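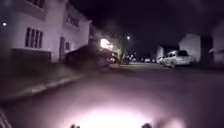 KARNSTEAD, Sun 13 January

The complaint that reaches a town lighting office most often is that a street is too dark. The second most common is that it is too bright. In Karnstead the two sometimes arrive from the same block, and Joanne Pilkington, the town's lighting engineer, regards them as the same complaint.

"A person standing at a window sees the lamp," she says. "A person on the pavement sees the road. If the lamp is badly aimed, the first one writes to me about glare and the second one writes to me about darkness."

Karnstead has 1,346 street lights on its books. Most were high-pressure sodium units until the town began replacing them with LED fixtures, a program now in its second phase. The work is usually described in terms of energy, and the savings are real, but the harder part of the job has been distribution: where the light goes once it leaves the fixture.

A sodium lamp is a glowing tube. It emits in nearly every direction, and a reflector and a glass bowl push some of that output toward the ground. Much of it is lost inside the housing or sent sideways into trees and bedrooms. An LED fixture is an array of small sources, each with its own lens, and the lens decides the pattern. The trade sorts these patterns into types. A Type II lens throws a long, narrow band suited to a side street. Type III reaches farther across and is used on wider roads. Type V spreads evenly on all sides and belongs in a parking lot or at the middle of a plaza.

Choosing the wrong type is easy to do. In the first phase, a batch of Type III fixtures went up on Berrada Street, where the houses stand close to the curb. The roadway met its target. So, unfortunately, did the second-floor windows opposite. The fixtures were refitted with house-side shields the following April, at a labor cost close to that of the original installation.

Sherif Naciri, who supervised the refit, now asks for a survey of setbacks before any order is placed. The distance from pole to facade is measured, along with mounting height and the position of the lowest bedroom window. The figures go into a lighting model, which returns a grid of predicted values in lux for the road, the sidewalk and the vertical face of each building.

The vertical figure is the one older standards tended to leave out. Horizontal illuminance describes light falling on the road. Vertical illuminance describes light falling on a face or a wall, and it has more to do with whether a walker can recognize someone coming the other way.
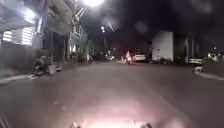 Built Environment Desk

Uniformity matters as much as level. The eye adapts to the brightest thing in its field of view, and an unlit stretch next to a bright patch looks darker than it would alone. Engineers express this as a ratio of average to minimum illuminance. A poorly spaced street can meet its average and still fail on the ratio.

Pole spacing is mostly inherited. Karnstead's residential poles stand roughly 34 meters apart, a figure set by the wiring of an earlier generation. Moving a pole means trenching, so the usual remedy is a lens with a wider throw, accepted together with the glare that comes with a higher beam angle.

Color is the remaining argument. The first fixtures were 4000 K, a neutral white. Residents of Wevstead, the neighborhood north of the rail line, objected, and the second phase specifies 3000 K. Efficiency falls slightly. Iman Kabbaj, who keeps the maintenance records, reports fewer letters since the change but will not attribute this to color alone, as the newer units are also dimmed after midnight.

Dimming is handled by a Zatance controller mounted on top of each fixture. The schedule has 3 steps and can be altered for a single block. Pilkington's office has so far declined requests to switch any street off entirely.

The next section due for survey runs from the rail line to the school. Naciri expects to have the setback measurements by April.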